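Cororex Trail Camera – Owner's Manual
Section 3: Mounting and Placement on Game Trails

3.1 Before You Begin
Confirm that you have written permission to place equipment on the property. Install the batteries and format the memory card as described in Section 2.

3.2 Mounting the Camera
1. Select a live, straight tree at least 8 inches in diameter.
2. Position the camera 36 inches above the ground for deer and feral hogs. Lower it for smaller game.
3. Pass the strap through both rear slots and tighten the buckle until the housing does not turn by hand.
4. Face the lens north where the trail allows. Direct sun at dawn or dusk will cause false triggers.
5. Clear grass and low branches from the detection zone.
6. Set the switch to TEST and walk across the trail. The indicator lights when motion is registered.
7. Set the switch to ON and close the door until the latch clicks.

CAUTION: Do not mount the camera from a ladder or tree stand without a fall-arrest harness.

Note: Scent left at the site may keep animals away for several days. Wear rubber boots and gloves – and limit visits to one per week.
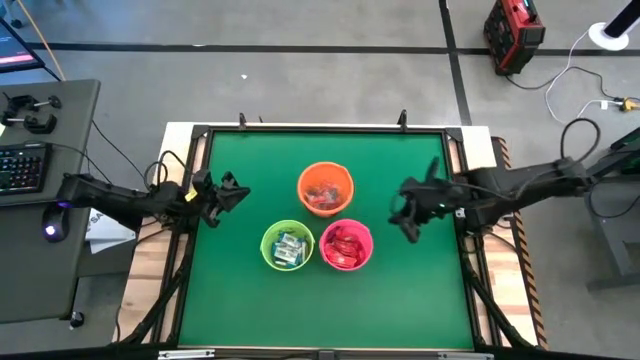
Murray Kerslake writes that on the Sarnberg lease he angles the camera along the trail, never straight across it, and that hogs moving at a trot now stay in view for all 3 shots of a burst. Owners may use this placement wherever the trail is narrow. Repeat step 6 after any change of angle.

Continue to Section 4: Retrieving Images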